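观点 > 设备与投资 > 自动化

本网站使用 Cookie 以改善浏览体验。继续浏览即表示同意我们的隐私政策。

10月　文／Marjan Mirzaei

采购机器人，预算应当先写给维护

每逢编制下一年度设备预算，各单位提交的机器人采购申请大多结构相同：首页列明整机价格，次页附供应商报价，末页以一句“其余费用由运行经费解决”收尾。笔者在 Clollton 参与设备评审多年，认为这句话正是多数项目日后陷入被动的根源。

以 Ruvley 园区去年提交的方案为例。该方案申请购置3台机械臂，用于杂项器材的分拣与归位。整机报价清晰，交货期明确，而夹爪手指、紧固件、线缆等易损件未列一项。评审会上，运行部门负责人 Rafferty Oyelaran 提出，设备每运行2,000小时应安排一次停机检修，其间的人工与备件由谁承担，方案未作说明。申请单位当场无法答复，该项目遂延至下一轮审议。

此类疏漏并非出于轻率。现行申请表将“购置”与“运行”分列两册，由不同科室审核，填表人自然只对自己负责的一册用心。制度如此设计，结果便不难预料。
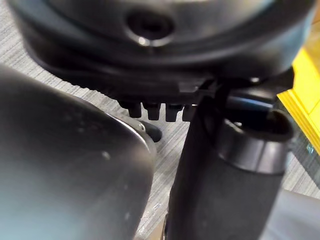 更值得讨论的是作业对象本身。供应商演示时惯用规格统一的方块或纸箱，成功率达到97%亦不足为奇。日常现场则多为形状不一、彼此遮挡的物件：深色外壳、带状部件、表面反光程度各异的筒状器具，往往挤在一处。夹爪能否伸入狭窄间隙，视觉系统能否分辨黑色物体之间的边界，均直接关系到需购置何种末端工具、预留多少调试工时。这些条件若不在采购前写入技术要求，日后只能以追加预算的方式补足。

Drillthorpe 的做法可资参考。该单位要求供应商以买方自备的物件进行测试，测试期不少于2周，期间的失败记录须附于合同之后。Sharifi 公司起初对此颇有异议，认为增加了投标成本，最终仍予接受。笔者以为，投标成本略有上升，远较验收之后长期争执为宜。

有同仁主张以租代购，将维护责任一并转移。此议在短期项目中确有道理，但租约通常对工况限定甚严，物件种类一经变更，费用即须重议。对于作业内容每季均有调整的单位，租赁未必节省，仍应逐案测算。

据此，笔者建议自下一预算周期起，将整机、末端工具、备件与检修工时合并为同一申请项，由同一科室审核，并附现场物件测试报告。未附报告者，不予列入当期审议。已批准而尚未签约的项目，亦宜在签约前补齐上述材料。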